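第六讲 抓取之后:夹爪状态机、腕部视角与“手里到底有没有东西”

课程讲义,2024年3月20日更新

先说两句闲话。上一讲结束以后有好几位同学来问我,为什么作业里的抓取程序在仿真里跑得好好的,一上真机就开始“空抓”,手指合上了,程序高高兴兴地往下走,结果走到放置点一松手,什么也没掉下来。我当年写第一版控制程序的时候犯过一模一样的错(而且犯了整整一个学期!),所以这一讲我想慢一点,把“合上手指”和“抓住东西”之间的那一小段路好好讲一遍。

上次发的那份 Tomaszewski 代码包大家应该都装好了。没装好的同学课后找 Parvaneh Dehghan,她那里有一份能直接用的环境配置,别自己一个人跟依赖版本较劲,不值得。

一、从位置控制说起

大家现在用的平行夹爪,底层接口说穿了就一个数:目标开度。你给它一个开度,它往那儿走,走到了就报“到位”。问题就出在“到位”这两个字上。夹一个硬东西的时候,手指会在半路停住,永远到不了你给的目标开度;什么都没夹到的时候,它反而顺顺利利地到位了。也就是说,如果你的代码写成“等到位信号,然后继续”,你等于是在专门挑失败的情况往下走。第一次听到这里大家都会笑,可是回去翻翻自己的作业,我估计有一半人就是这么写的。

那怎么改呢?最朴素的办法是看三样东西:当前开度、指令开度、电机电流。手指停了,当前开度明显大于指令开度,电流又抬起来了,这时候才有理由怀疑手里有东西。我说“怀疑”,是因为还有别的可能,比如手指卡在桌沿上了,或者两根手指夹到了物体的一个角,下一秒就要滑掉。

判断“停了”的时候请不要只看一帧!编码器的读数会抖,单帧速度为零什么都说明不了。我自己的习惯是连续看17帧,都在阈值以内才算停。17这个数没有什么道理,是 Nicanor Ulloa 在 Hodmont 那台机器上试出来的,后来大家懒得改,就一路传了下来。你们换了夹爪一定要重新调。

二、状态机怎么画

我在黑板上画的那张图,用文字写下来是这样:

张开:等待接近动作完成。
闭合中:发出闭合指令,开始计时。
接触:电流超过阈值,手指还在动或者刚停。
保持:连续判停通过,切换到保持力。
空抓:手指到达最小开度,电流没有抬起来。
滑落:原来在保持,开度突然变小。
故障:超时,或者读数丢了。

闭合中的超时我给的是800毫秒。有同学嫌短,说他的物体软,手指要慢慢压进去。可以改,但请改在配置文件里,不要在代码中间写一个孤零零的数字,到期末你自己都不记得它是干什么的。

接触和保持为什么要分成两个状态,这个问题每年都有人问。接触的时候你想要的是速度慢、力小,别把东西推歪;保持的时候你想要的是力够大,抬起来别掉。两件事用同一组参数,总有一头不舒服。分开以后,参数表是长了一点,可是调起来心情好多了。

还有滑落这个状态,千万别省。很多人觉得进了保持就万事大吉,接下来全交给轨迹规划。机械臂一加速,东西往下一沉,手指往里一收,这时候如果状态机没人看着,规划那边还会非常认真地把一团空气送到目的地。所以夹爪的状态机要一直跑,跟手臂的轨迹并行,一旦出了滑落,就给规划发一个中断。

三、腕部相机能帮什么忙

光靠电流和开度,你知道的是“有东西”,不知道是“什么东西、什么姿态”。腕部相机的好处是它跟着手走,手指和被抓的物体在图像里的位置相对稳定,变来变去的是背景。这个性质太好用了!

第一个用处:做一个持物判断。手指之间那块区域的位置可以由开度和相机标定算出来,裁出来送给一个小分类器,输出“有”或者“没有”。背景会动,会有桌子、工具、甚至坐在对面干活的人,所以训练数据里这些都得有。只在空桌面上采数据的模型,到了真桌子上会给你很多惊喜。我们 Clustadholm 数据集的第一批就吃了这个亏,后来补采的39段全是在有杂物的桌上录的,效果马上不一样。

第二个用处:估计物体在手里的姿态。插接类任务对这个特别敏感。举个例子,你手里是一个带网口的小盒子,接下来要把它放进一个底座,或者要让另一只手往网口里插线。你必须知道网口朝哪边,歪了多少。这时候别急着上大模型,先看看物体上有没有现成的几何特征。网口是方的,边框要是跟外壳有明暗差,四个角点就比较好找;知道网口的实际尺寸,再加上相机内参,一个 PnP 就能把姿态解出来。

这里插一个坑。四个共面点的 PnP 在正对相机的时候会有歧义,两个解的重投影误差差不多,解算器今天给你这个,明天给你那个,盒子在可视化窗口里来回翻跟头。办法有好几种,我最喜欢的是再加一个特征。外壳上哪怕还有一条小槽、一个小孔,把它加进来,点离得远了,约束就强得多。另外也可以用夹爪自己的信息:两根手指夹住的是一对平行的侧面,这个先验等于白送你一个方向,不用白不用。

第三个用处说起来有点不好意思,就是调试。我现在看日志,第一件事不是看曲线,是把状态切换那一刻的腕部图像调出来看一眼。电流曲线看了半小时想不明白的事,常常看一眼图就知道了。

四、对焦和景深

腕部相机大多是定焦的小镜头,离得太近的东西会糊。手指就常常是糊的,这没关系,手指在哪里我们从运动学就能算出来,用不着从图像里找。要紧的是被抓物体所在的那个距离要清楚。装相机之前请拿一个你真要抓的东西放在手指之间试一下,看边缘锐不锐,再去拧螺丝。标定也一样,标定板要放到工作距离附近,别图省事贴在墙上拍。

糊掉的手指倒是会给分割网络添一点麻烦。黑手指夹黑物体,边界又是虚的,网络很容易把它们连成一大块。我的做法是用运动学渲染一个手指的掩膜,往外膨胀几个像素,先扣掉,剩下的再分割。土办法,但是稳。纹理也要留心:有的指面上有防滑花纹,特征点检测器特别爱往上面扑,你以为在跟踪物体,其实在跟踪自己的手指。检查方法很简单,物体不动、手指张合一下,看看你的“物体”有没有跟着动。

五、时间戳,又是时间戳

我知道这一节大家都不爱听,但是每年期末项目里最难找的错都在这里。夹爪的状态是一个频率,图像是另一个频率,手臂关节又是一个频率。你拿“最新的一帧图”和“最新的开度”凑在一起算,手臂不动的时候没问题,一动起来就全歪了。

正确的做法是每条消息在产生的时候打时间戳,到了融合的地方再按时间插值。Givel 工具里有一个缓存类可以直接用,接口很短,看一遍就会。请注意图像的时间戳到底是曝光时刻还是到达时刻,驱动不同,意思也不同。不确定的话就做个小实验:让手腕左右摆,把图像算出来的角度和关节角度画在同一张图上,横向错开多少一目了然。

六、本周作业

一、把你的抓取程序改成第二节的状态机,七个状态都要有,空抓和滑落要分别演示。

二、写一个持物判断,输入是腕部图像和当前开度,输出是有或没有,再加一个置信度。方法不限,用阈值也行,用网络也行,报告里要讲清楚它什么时候会错。这部分我看得比正确率还仔细,写“暂未发现失败情况”的我会亲自去你机器上找。

三、选做:挑一个带接口的小物件,估计它在手里的姿态,画出抬起过程中的姿态曲线。物体在手里应该是不动的,曲线要是乱跳,回去看第三节和第五节。

代码放进自己的分支,报告不要超过6页,图要有坐标轴名称和单位(年年讲,年年有人忘)。真机时段还是找 Nicanor Ulloa 登记,上机前先把速度上限调低,急停按钮放在手边。七月份的暑期项目会接着用这套代码,想参加的同学现在把接口写干净一点,到时候省自己的事。

下一讲讲双臂交接,请提前把第四章的坐标变换再看一遍。

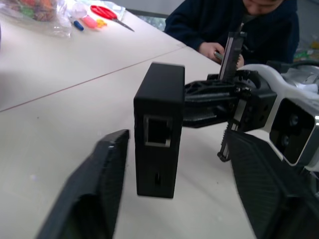 图6-1 腕部相机视角:两指之间的黑色小盒,网口与下方的竖槽可作姿态估计的特征。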